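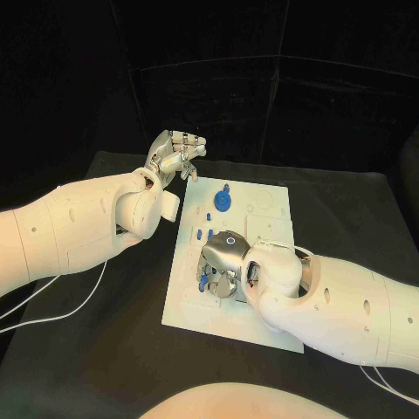
*A white board on a dark tabletop, with a black curtain behind.*

I've been putting off writing up my workbench notes for ages, mostly because every time I sit down to do it I remember one more thing and wander off to the garage to check. So please forgive the order. These are the habits that have stuck with me after a good many years of fixing lamps, drawer runners, toys, and one very stubborn kitchen clock.

## Put something light under your work

If your bench top is dark, lay a pale board on it before you take anything apart. An old white shelf is perfect, or the back of a cabinet door if you have one hanging about. Small dark screws vanish on a dark bench and show up beautifully on white, and you can pick the whole job up and move it when somebody needs the table for dinner.

I wipe mine down with a drop of dish soap on a damp cloth and dry it right away. Pencil marks come off with a plain eraser. I used to scrub at them with the rough side of the sponge, and all that did was dull the surface so the next marks sank in deeper!

A strip of rubber shelf liner underneath keeps it from sliding. Cut it a little smaller than the board so the edges don't catch crumbs.

## Screws, and where they go

Everybody has a jar of mixed screws, and I won't tell you to sort yours (I tried it one January and gave up halfway through). What I will say is that the screws from the job in front of you should never go anywhere near that jar. Use a muffin pan. Start at the top left and fill the cups in the order you take things apart, then work backward when you put it all together again. If the job has to sit overnight, stretch some plastic wrap over the top.

For anything with screws of different lengths, I draw the outline of the thing on a piece of cardboard and poke each screw through the spot it came from. It looks silly and it works every time.
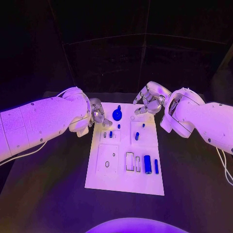 Tiny washers are the exception. They fall through cardboard and hide in the corners of muffin cups, so I thread them on a twist tie and bend the ends together. A bread bag tie will do nicely if the kitchen drawer is out of the other kind.

## Sandpaper, without the guesswork

I keep three grits and have hardly ever wanted a fourth. There's 50 for old paint and rough edges, 300 for smoothing between coats, and 1000 for the last gentle rub on something you'd like to feel nice in the hand. Write the number on the back of every piece you tear off, more than once, or the scrap you keep will be the one without a number on it.

Wrap the paper around a cork block for flat work. For curves I use a piece of old garden hose slit down one side, with the ends of the paper tucked into the slit – it bends with the shape and saves your fingertips.

And do vacuum before you open the varnish, not after. Then wait a good while with the door closed and let the dust settle. I make a pot of tea and do the crossword.

## A stuck drawer

Take the drawer all the way out first and look at the runners before you reach for anything. Nine times out of ten you'll find shiny patches where the wood has been rubbing. Rub a plain white candle over those spots, slide the drawer in and out a few times, and then do it once more. Bar soap works in a pinch, though it can draw damp, so I don't use it in the bathroom or under the sink.

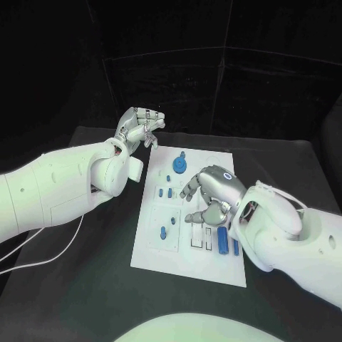 If the drawer still binds after the candle, it has probably swelled. Leave it out in a dry room for a few days and try again before you sand anything, as wood you've taken off in a wet summer leaves you with a rattling drawer come winter.

## Glue that has gone hard in the cap

Stand the cap in a cup of warm water for white glue, and clear the nozzle with a toothpick. Next time, wipe the tip before you close it. I also store the bottle upside down in a jar with a folded paper towel at the bottom, so it's ready when I want it and I'm not standing there shaking it like a ketchup bottle.

Super glue lives in a lidded jar with a spoonful of dry rice, on a high shelf, away from small hands.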